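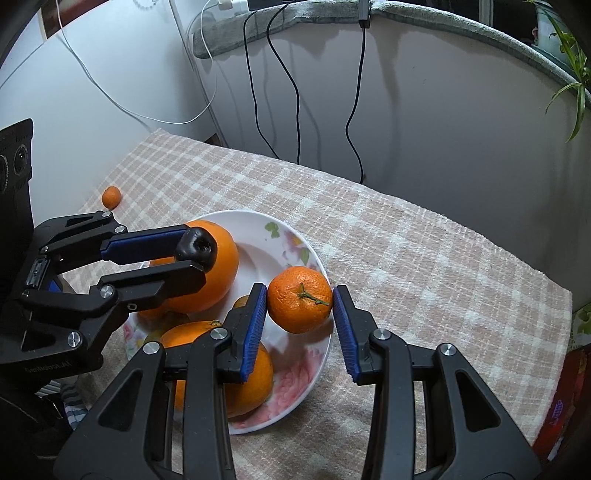

Mandarin between the pads, over the flowered plate.

29 November 2024. Fruit work on the plaid cloth, both grippers. Main question was the blue pads on the linkage jaws and whether they bruise anything soft. Pad stock is the Grudwood sheet, cut to 22 mm. Bello's older pads were 16 mm and kept rolling round fruit out of the top of the jaws.

Closing the jaws slowly matters more than I expected. Set the limit at 50 on the Dramby board and left it there. The mandarins have a bumpy peel and hold well at that setting. Big oranges still want a wider opening than the inner bars like to give, so go in from the side.
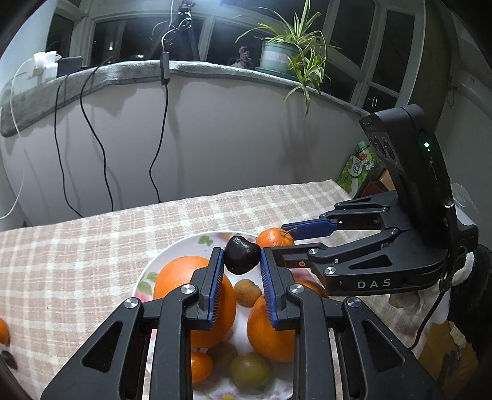 Oluwaseun Oyelaran
Build notes, shared workshop

Pivot screws: check all four on each gripper before starting. One backed out on me in March and I lost an evening to it. Threadlocker is in the Astar tin.

Plate work is slower than cloth work. The rim gets in the way of the lower finger – come in higher, then drop. Adaeze wants to try a flat tray next.

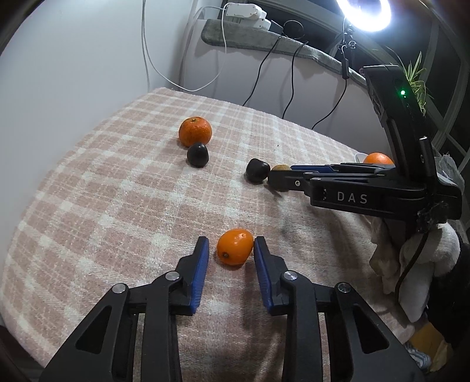 Small orange fruit between the open fingers, on the cloth.

To do: recut the spare pads, shorten the cable under the second gripper, ask Washington for his jaw drawings.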